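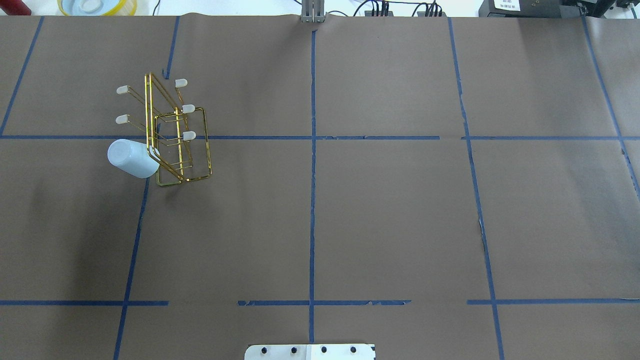 *Gold rack, white cup lying on its side, blue tape on brown.*

For three years our cups have lived in the cupboard above the stove, in two layers, one cup standing inside another. It was my system and I defended it. Then in February I took out the blue one for my tea, the one inside it came too, and I stood in the kitchen with a handle in my hand and the rest of the cup on the floor. It was a cup from my aunt in Prindivstead, so I was sorry for more than the cup.

After this I decided we would have a rack.

I must explain our kitchen first. We live on the second floor on Deltgate, in a building where all the kitchens were made from half of another room. We have 53 centimeters of free counter between the sink and the wall. On these 53 centimeters there is a kettle, which cannot move because of the socket, and a jar with spoons, which could move but has never wanted to. So what remains is a place as wide as a big plate, and everything we cook must pass through it.

My first idea was hooks under the cupboard. I still think it is a good idea for other people. Our cupboard has a lamp under it, and the cable of the lamp is fixed exactly where I would put the screws. My second idea was a shelf above the door, and my husband asked who would climb for his coffee every morning. I had no second idea after that one, only more shopping.

The shop where I found the gold one is called Tamiru. It is in Ranitz, two stops with the tram, and they sell kitchen things together with candles and lamps, a little mixed. I went in for a strainer. I like things made from wire very much because the light goes through them, and in a dark kitchen this is worth something. This one has a tall rectangle at the back and a low one as the base, with the long arms coming out, and on the end of each arm a small white cap. I think without these caps I would not have bought it. They make it a little bit friendly, and they will also be kind to the inside of a cup, and to my sleeve.

In the shop there was no paper with it that says what it is. I asked the lady if it was for cups, and she said "for cups, or what you like". I have thought about this answer many times. It sounds generous, but when you have only the width of a plate you would prefer that somebody decides for you.

So I began to try what it can do. I wrote my results on the back of an envelope, and I copy them in better order.

**Tall glasses.** No. They hang well enough, but they hang too low for my nerves, and when I take one the neighbor starts to swing.

**Small cups for espresso.** They look very beautiful. We drink espresso perhaps two times in a month, so it would be a decoration, and I have no space for decoration.

**Our everyday cups.** Yes, if the handle looks to the outside. When the handle looks to the inside you must put your fingers between two arms, and with wet hands I don't enjoy it. I was also afraid of the weight. The everyday cups are heavy ones, and I wanted to know if the rack would fall forward when all the arms are full and the base is standing on something smooth. I filled a 500 ml bottle with water and hung it by a string from the longest arm, and the back of the rack did not lift. Please do not take this as science. I did it one time.

**Kitchen towels.** My husband put one there the first evening without asking, and I must admit the towel was dry in the morning. But then there is no arm free under it, and a towel over clean cups is not what I wish to see.

The order in which you fill it also matters more than I thought. If I begin with the arm nearest to me, I must reach over this first cup for all the others. Now I begin at the back, and it goes quickly.

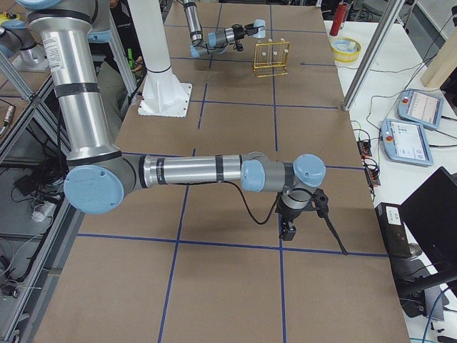 Then came the question of where it will stand, and this took longer than the cups. I tried it left of the kettle, but the steam goes directly to it, and I don't know how the gold color will like steam after one year. I tried it on the window sill. There it was lovely, truly, but we open this window every day and then we would carry the rack to the table and back again, and I know us – after one week it would stay on the table.

Marlene Amaral lives below us and has the same kitchen, only turned around like in a mirror, so I went down to see how she does it. She has her cups on the refrigerator. On top of it, on a tray! I had never looked at the top of our refrigerator except to be ashamed of the dust. She is taller than me, so I cannot copy her completely, but it gave me the courage to move other things up there. The big salad bowl went first, then the cake form, and then the jar with spoons was allowed into the drawer where the cake form had been.

With the jar gone, the rack fits. It stands at the wall with its back rectangle to the tiles and the arms turned a little toward the sink. If I put it completely straight, the arms come over the edge of the counter and catch the elbow of the person who is washing. Turned a little, it is fine. I made a mark with pencil on the counter for where the corner should be, and I was very proud of this mark until I wiped the counter.

About the cleaning: I wash it with warm water and a soft cloth, no rough sponge, and I dry the corners where the rods meet, one after another. I pulled very carefully at one of the white caps to see if it comes off. It moved a bit and I stopped. If someone has a rack like this and has taken the caps off and put them back, please write to me, I would like to know if water stays inside.

The two layers in the cupboard are now one layer. I still have more cups than arms, and two of them came from my mother-in-law, so they cannot go away. They stand in the front row, next to each other, and the blue one I use every day hangs on the outermost arm.

Next I want to do something about the lids of the pots. They are in a pile at the moment, and each time I need the lowest one.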